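Workshop Tips: Getting Pick-and-Place Software to Behave

I keep a running list of small fixes for anybody writing control code for a two-handed arm setup, and this month's batch is all perception and planning. I run Ledex for the planner and Cusura for logging, but most of this works with whatever you've got.

First one: log your wrist view at the same rate as your joint angles! I had mine at 20 frames a second and the joints at 155, and lining them up afterward was a whole evening gone (never again). 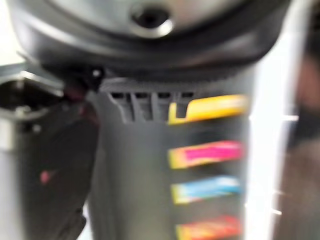 Stamp everything from one clock, too. And if your detector gets jumpy when the arm is swinging, just skip those updates and hold the last good pose until the wrist slows down. I set mine to wait 30 milliseconds and the grasp targets quit wandering all over the place.
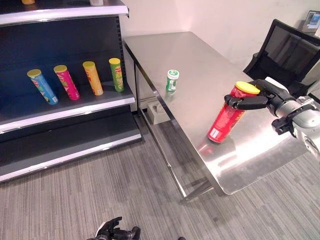 Collision shapes are where I used to get lazy. One big box around the gripper is fine in open space, but then you ask for a tilt and the planner refuses everything. Model what you're holding as part of the arm the second the fingers close. With a long can like the red one with the yellow lid, the bottom end is way down by the steel tabletop while the gripper is up near the lid, so the planner has to know about that whole length. I use a plain cylinder, padded a little.

Oh, and save your config before you tune anything. My file is 1420 lines and I've lost it twice.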